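Laundry Day at the Grikov Open House
20 October 2018

I went to the Grikov open house for the free coffee (okay, and the robots), and I ended up spending most of my morning watching a pair of camo pants get folded. 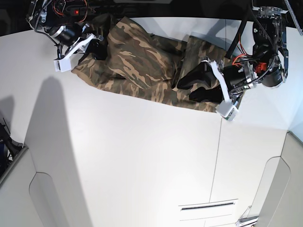
Let me back up a little. Grikov shares a building with Indix, a software outfit, and once a year the two of them open the doors and let anybody wander through. I signed in as visitor number 662, got a sticker, and followed the noise down the hall to a project called Dudon. It has two arms, one big white table, and one job: clothes.

I figured towels would be the hard part. Nope! The engineer running the demo told us towels are a vacation. Pants are the trouble, with two legs that never want to go the same way, and a busy print makes it tough for the software to tell a fold from a patch of brown. The team has logged 2,669 practice tries so far, and she said it like a person who had sat through every one.

The arms move slowly. A pinch, a small lift, a pause long enough that a kid beside me yelled "do it!" and got a laugh from the whole row. I fold a pair in 8 seconds and badly, so I'm in no spot to judge.

I stayed 30 minutes, then went looking for the Jafarzadeh booth, where a cart was supposed to be sorting mail. It was on its lunch break, according to the sign, so I went back and watched more pants.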